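Stamik Publishes Free Good-Practice Guide for Bin-Picking Workcells

Second edition adds new chapters on clamping, cabling and floor markings

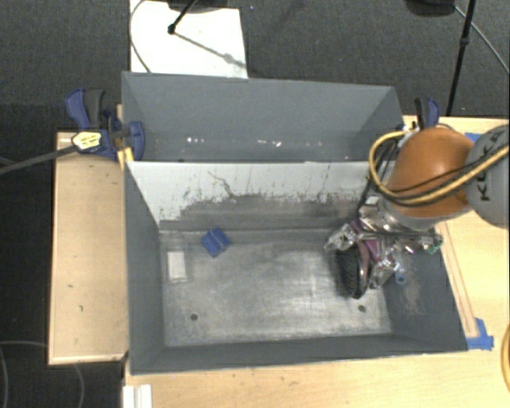 PILLACH, July – Stamik is delighted to share the second edition of its good-practice guide for small robot workcells, and we would like to thank every one of the 343 people who sent in comments on the first one. Your notes were kind, sometimes blunt, and always useful!

The guide is meant for labs and workshops where an arm picks parts out of a bin all day long. It covers how to fix a bin to a table, how to route cables around a moving joint, and how often to check gripper fingers and screws. There are 3 checklists at the back, ready to print.

"We wanted rules that a person can read over a cup of coffee and put to work the same afternoon," said Felicidad Dumlao, lead editor of the guide. "Most of the advice is plain housekeeping – clamp it, label it, write down what you changed – and we are very happy to see it all in one place."

The guide is free to download from the Stamik website. Questions and corrections are warmly welcomed by Sombat Boonyarit in the standards office.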